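Forum › Leben & Beruf › Auszeit, Neuanfang, Rückkehr

Thema: Nach 13 Jahren zurück in die Kleinstadt, hat das jemand gemacht?

Birkenhex
8. Mai 2019
Hallo ihr Lieben, ich lese hier schon ewig mit und traue mich jetzt endlich mal selbst. Seit 13 Jahren wohne ich in der Großstadt, guter Job bei Dekker, nette Kollegen, alles eigentlich prima. Und trotzdem sitze ich abends in meiner kleinen Wohnung und rechne aus, wie viel vom Gehalt für die Miete weggeht, damit ich morgens schneller im Büro bin, um die Miete zu verdienen (ihr merkt schon, ich drehe mich im Kreis). In Rillitz, wo meine Eltern leben, wird im Juni eine Wohnung frei, 325 Euro kalt, mit Garten! Das Gehalt dort wäre aber deutlich kleiner. Bin ich verrückt, wenn ich das ernsthaft überlege?

Kobe Geerts
Liebe Birkenhex, verrückt bist du bestimmt nicht, aber ich sage dir gleich, dass ich es bereut habe. Ich bin damals auch zurück, mit ganz viel Heimweh im Gepäck, und die Freunde von früher hatten alle längst ihr eigenes Leben, mit Kindern und Hausbau und Feuerwehr. Das erste Jahr war einsam. Rechne bitte auch das Auto mit ein, ohne geht auf dem Land gar nichts, und dann sind deine schönen 325 Euro schnell keine 325 Euro mehr.

Hanneke_C
Da muss ich dir ein bisschen widersprechen, Kobe, auch wenn ich weiß, dass du es lieb meinst. Bei mir war es genau andersherum. Ich habe bei Flamell aufgehört, weniger als die Hälfte verdient und trotzdem zum ersten Mal wieder sonntags gut geschlafen. Man muss halt unter die Leute gehen! Ich bin in den Chor eingetreten, obwohl ich wirklich nicht singen kann, und im Alt hat mich bis heute keiner rausgeworfen.

Was mir auch geholfen hat: nicht gleich alles auf einmal aufgeben. Ich war anfangs noch zwei Tage die Woche bei Gavik und habe so langsam gemerkt, was ich vermisse und was überhaupt nicht. 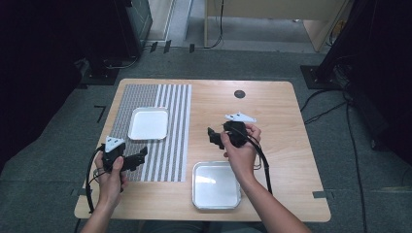
Zwei Greifer über dem Tisch, Gavik

Die Kantine habe ich zum Beispiel sehr vermisst, die Zugfahrt kein bisschen. Liebe Grüße, Hanneke

Heikki K.
Darf ich mal den Spielverderber geben? Es liest sich hier immer so, als wäre weniger Geld automatisch mehr Leben. Mein Vater hatte wenig Geld und auch wenig Zeit. Ich bin 16 Jahre lang gern ins Büro gefahren und gehe es immer noch. Das soll niemanden ärgern, ich finde nur, man darf seine Arbeit auch mögen.

Birkenhex
@Heikki: Darfst du natürlich, und ich mag meine ja auch, das macht es so schwer! Wenn ich sie furchtbar fände, hätte ich meinen Eltern schon zugesagt. @Hanneke: Dekker fragen, ob ich reduzieren kann, auf die Idee bin ich tatsächlich noch nicht gekommen. @Kobe: Das mit dem Auto habe ich mir aufgeschrieben, danke dir.

Kobe Geerts
Hanneke, mit dem Chor hast du recht, ich habe es mir wohl auch zu bequem gemacht und gewartet, dass jemand klingelt. Bei meiner Warnung bleibe ich trotzdem. Birkenhex, nimm dir doch vorher zwei Wochen Urlaub und wohne einfach mal dort, am besten bei Regen.

Birkenhex
So mache ich es. Urlaub ist eingereicht, Mama bezieht schon das Bett. Ich melde mich, wenn ich wieder da bin.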